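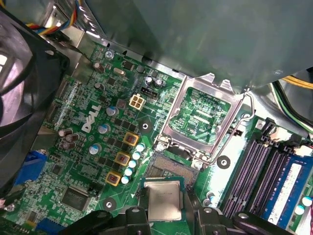 Figure 2. Processor and socket on a Dell desktop board, load plate raised.

3.2 Condition of sockets in the returned desktops

Processor sockets are the part of a used desktop most easily spoiled during repair. The contacts in an LGA socket are thin sprung pins, and a single bent pin can stop a machine from starting or make one memory channel disappear. Of the 651 desktops taken in by the Trurnis refurbishment shop during the study period, 300 were opened as far as the socket and are considered in this section. The rest were passed on with the processor left in place. The cooler has to come off before the load plate can be lifted, and in the smaller cases this is done under a drive cage that stays in the machine. Figure 2 shows how little height is left: the grey metal cage hangs over the upper part of the board, while the plate stands tilted up with the pin field partly visible beneath it. We recorded for each desktop whether the cage could be removed without tools, and whether the person doing the work had chosen to remove it.

Sockets were inspected under a bench magnifier by two of the authors (Mridha and Liyanage) working separately. A socket was entered as damaged if either reader found a pin out of line with its neighbours. Where the two readings differed, a third reader (Roy) looked at the socket again and her reading was kept. Paste on the contacts was noted but was not treated as damage, as it could be cleaned off in every case where we tried.

Damage was found in 67 of the 300 sockets. Most of it lay along the outer rows, close to the notches that locate the processor, and usually took in a short run of pins. This pattern fits a processor put down at a slant, with one edge touching before the other. Damage in the middle of the field was less common and had no clear pattern. In 5 sockets the load plate itself was bent, and the retention lever would no longer stay under its hook.

We could not tell from inspection when the pins had been bent. Many of the desktops came from offices where processors had already been swapped at least once, and the records that came with them were poor. The shop's own job sheets list the name of the worker and the date of opening but say nothing about the state of the socket beforehand. For this reason the figures above should be read as the condition of the sockets at inspection, and no share of the damage is put down to the shop.

Cage removal is taken up again in Section 4, where sockets reached with the cage in place are compared with those reached after it had been taken out.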